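# Wide gripper or narrow gripper for hanging up jackets? And is my wrist camera too close?

**Posted by Tamsin Pirihi** in Arms, Hands & Grippers

Hello all, I've been reading this board for ages and finally have something to ask, so please bear with me while I get it all down.

I'm comparing two sets of parallel fingers for a clothes-handling task on a two-armed robot. The job is to take a jacket off a coat rack by its hanger, carry it to a second rail and hang it up again. Simple for a person, and a real headache for us! The first set is the wide Bornard fingers with flat rubber pads. The second is the narrow Pernby set, which has a shallow groove down the middle of each pad. Everything runs through the same Rainer controller so the comparison should be fair, or as fair as I know how to make it.

So far I've done 40 tries with each. The wide fingers almost never drop a hanger once they have it, but they keep catching the collar on the way in, and then the jacket comes along bunched up on one side. The narrow ones slide in beautifully between the hook and the fabric, and then the hanger swivels in the grip like a pendulum the moment the arm speeds up. Heavy coats are the worst for this. A thin windbreaker is fine with either one.

My other trouble is the wrist camera. When the gripper is 12 cm from the rail, all I get is sleeve. The hook is what I need to see, and it's hidden behind cloth exactly when it matters. Would you move the camera back, tilt it, or lean on a different view for the last part of the approach?

I'd be so grateful for any experience with this, even if it's with towels or bags or something else floppy. I have until the end of September to settle on one set of fingers, and I would love to stop changing my mind every other day.

---

**pegboard_dad**

Wide. Always wide. You can fix a bad approach in software but you can't fix a dropped coat. Just come in from higher up.

---

**Lindqvist's Garage**

Welcome out of lurking, Tamsin! I spent most of last winter on nearly the same thing (shirts on wire hangers, which I don't recommend to anyone who values their evenings), so let me tell you what I would try, in the order I wish I'd tried it.

Start with the swivel, because I think the narrow fingers are worth saving. A hook held in a groove has one line of contact, so it turns. I glued a strip of soft silicone into the bottom of my groove, the kind sold for sealing shower doors, and the swinging dropped to something I could live with. Then I slowed the first part of the lift only. You don't need the whole move to be slow, just the bit where the weight of the coat comes onto the fingers. If your controller lets you set acceleration separately from speed, play with that one first. I lost a whole Sunday turning down the speed when it was the acceleration that was hurting me.

I'd also count your two kinds of failure separately. A bunched collar and a dropped hanger shouldn't go in the same column. When I split mine up I saw that nearly all my drops came from two heavy garments, and the choice looked very different after that.

Now the camera. I would leave it where it is and tilt it upward a little, so that the top of the hook stays in sight while the fabric fills the lower part. Then add a stop partway in: pause, find the hook, and do the last stretch blind on that position. Cloth moves when you brush it, but a hanger on a rail mostly stays put until you touch it. And do look at what is behind your rack from the wrist's point of view! Mine kept choosing a curtain rod as the hook. A plain wall helps a lot, and anything long and thin mounted on it can fool a simple detector.

My setup is packed away at the moment, but a friend let me have this wrist view from another two-armed machine with a coat rack beside it, and you can see how much else there is to look at besides the rail. 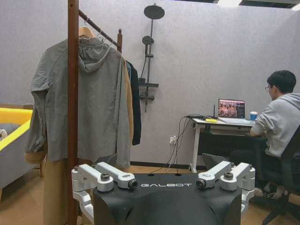
*Wrist view with the rack at left: the gray-green hooded jacket in front, tan coat behind it, and a shower fixture on the wall just to the right.*

Look at that drooping hood and those long sleeves. Hoods are their own little problem, so if you have a hooded jacket, please put it in your test set early. I left mine until the end and had to redo the approach angle for everything.

---

**Tamsin Pirihi**

Oh, thank you both, this is so helpful! I hadn't thought of splitting the failures up, and now I'm a bit embarrassed by my single column of crosses. I'll go back through the logs tonight with a cup of tea.

I have some silicone strip in a drawer, so the narrow fingers get another chance this week. @pegboard_dad, I did try coming in from higher up with the wide set, and it does miss the collar, but then the elbow gets close to its limit on the left arm. I may be able to lower the rack instead. Will report back with numbers for both, hooded jacket included.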